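Peiyu Lü says the arm is called Weltitum because the name was already on the box the motors came in. "I wasn't going to waste a label."

It works at the sink counter at Berisside, a shared workshop where Lü pays 30 dollars a month.

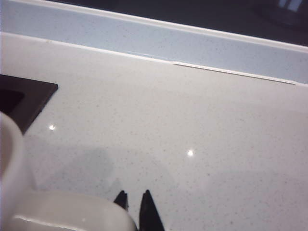 "Speckled stone is hard on cheap vision," Lü says. "Every fleck is a candidate." The first gearbox lasted 500 cycles. The second is doing better, but Lü won't say so near it.

The goal is one mug, moved by September.

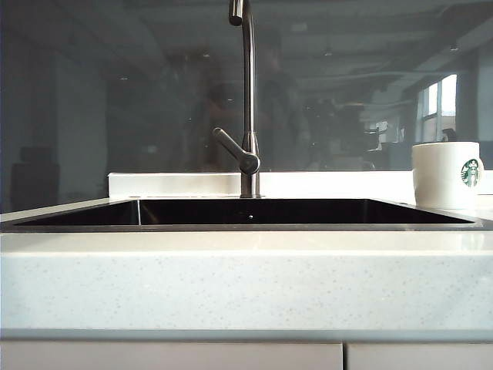
"My sister asked why I don't just move it. She's an accountant."

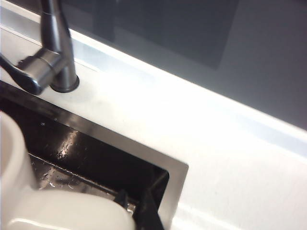 What's next

New wrist bearings, two of them.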